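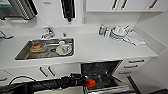 Several readers have written in to ask why the arm at the Raklow kitchen bench needs its gripper checked so often, when the joints are left alone for months. Fair point, one of them added, but surely the motors wear out first?

They haven't so far. The arm has logged 2773 cycles at the sink and dishwasher, and almost all the work on it has been at the gripper end. Grease and bits of food get on to the orange fingers, and a dirty finger lets a plate turn as it is lifted.

The routine is short. Every 100 cycles we stop the arm, switch it off at the wall and wipe the gripper with warm water and a drop of washing-up liquid. Then we check the 2 finger screws, and look along the black cables for rubbing — the loop near the base is where it tends to show. Reaching down to the open dishwasher pulls on that loop more than anything done over the sink.

In October we also moved the rest position 13 mm higher. The old one left too little room above the open door, and the Vuver controller kept stopping on a contact fault. If you run the same cell, change the rest position first and then redo the rack points, or they will all be out.

Spare fingers are in the Böttcher box, bottom shelf. Please write the cycle count on the sheet when you take a pair.

Last updated: October

Search this site Go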